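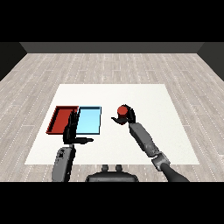 Testers wanted: Wumard two-arm simulation kit

Harkon is looking for people to try out Wumard, our software kit for practicing two-handed robot work on a computer before doing it on a real machine. The kit goes on sale in November. We want it used by people outside the company first.

What you will do

You will run a simulated robot with two arms and multi-fingered hands through short table tasks. Most of them are sorting jobs: pick up a small part, move it, set it down in the red tray or the blue tray. You control the arms from a keyboard or a standard game controller. After each session you fill in a form on what worked, what was slow, and where the manual lost you.

The full set has 97 tasks. You do not have to finish all of them. Plan on up to 5 hours a week.

Who can apply

No robotics background is needed. We would like to hear from machine operators, packers, lab technicians, shop teachers and students, as well as programmers. You must be 18 or older and able to read English well enough to follow a technical manual. Your computer needs a separate graphics card. If you are not sure about yours, send us the model and we will check.

Testers who want to write their own tasks can also get the Juška editor. It is still rough, and you will need basic Python for it.

What you get

A free one-year license for Wumard, and a flat payment at the end of the test period. You do not need to buy anything. Screen recordings of your sessions stay with Harkon and are used to fix the product.

How to apply

Write to Laine Kütt, test coordinator, by 6/26/26. Tell us what you do for work or study, which computer you use, and which hours suit you. Put "Wumard 223" in the subject line. Please do not attach a resume.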